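The Long Wait for a Robot That Tidies Up

April 4, 2024

My sister wants a robot that will empty the dishwasher. She has wanted one for as long as I've known how to write about them, and every spring I tell her the same thing, which is to keep her sleeves rolled up. This spring I spent two weeks asking people in the business whether I should change my answer.

The sales talk has certainly changed. Wemance, which sells arms to small warehouses, now has a brochure with a kitchen on the cover. Golob says its picking software is "ready for the messy world." I asked both firms for a customer whose messy world I could visit. Golob sent me a video with cheerful music. Wemance sent the brochure again.

So I went looking for something smaller than a kitchen. Sorting supplies into bins is a chore in any clinic, and in any home with a bathroom cabinet. You pick up a packet, you put it with the others like it, you go on. A bored teenager can do it while looking at a phone. For a machine, a soft packet is a rotten thing to be handed. It folds where you squeeze it, and the film creases differently every time.

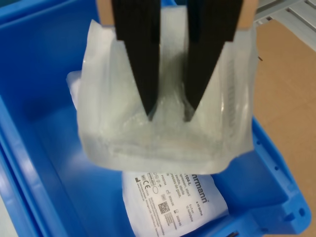

Alina Avram thinks I'm being unfair about this. A gripper doesn't need to be graceful, she told me, it needs to put the right thing in the right bin at three in the morning when the night shift is short, and if it wrinkles a wrapper on the way, who cares?

Well, the person opening the wrapper might. But I take her point. Grace isn't the test. The test is how often someone has to walk over and help, and that is the number I had the most trouble getting.

Sellel, to its credit, gave me one. In a trial at a supply room last August, its system handled 1,811 items. A worker stepped in 302 times. I did the division on the train home and it comes to one rescue for every six items. If my sister had to get up for every sixth fork, she would sell the thing by the weekend.
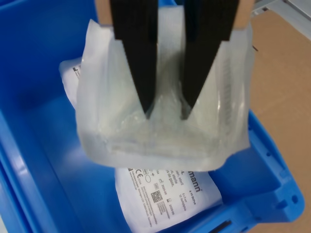 Soft packaging, two stiff fingers and a blue bin.

Vlastimil Beneš was less gloomy about those figures than I was. He has seen worse, he said, and he has seen companies bury worse. What bothers him is the way results get carried from one place to another. A bench has a known height. The bins are where you left them. The lighting doesn't change when a cloud goes over. "Then somebody says 'hospital,'" he told me, "and the investor sees a hospital."

I think that is the heart of it. Most of the tidying has been done before the arm ever moves. A person chose the bins, set them in a row and decided what belonged in each. Do that in your own house and you have already finished half the chore.

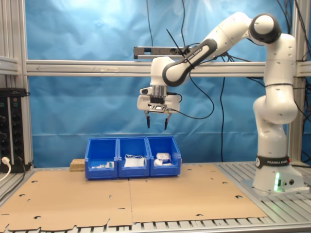
A Franka Emika arm over three storage bins.

There is also the matter of what you have to live with. The arm people imagine at home is a sort of quiet butler. The arm you can buy wants a sturdy table, a power supply, a stop button within reach and somewhere for all the cables to go. Anard will lease you a package with nearly everything included - the floor space is up to you. 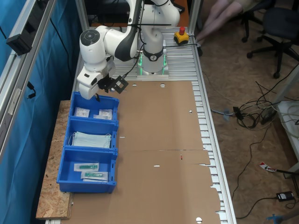
From the Home & Work Desk

None of this means the work is fake. Picking up a floppy packet between two hard fingers is a real problem, and I'd sooner read about a lab fighting with gauze than watch another humanoid wave at a crowd. Shop floors will get there first. They already have the tables, and they have someone on the payroll to walk over when the arm gets stuck.

Before anyone signs a lease, though, I'd ask the seller for 4 things in writing: items attempted, items finished, times a person stepped in, and who set out the bins. Sellel answered all of them. Golob answered the first. Wemance said it would get back to me, and Anard wanted to know how many units I was thinking of.

My sister called while I was finishing this. I told her to keep unloading the forks.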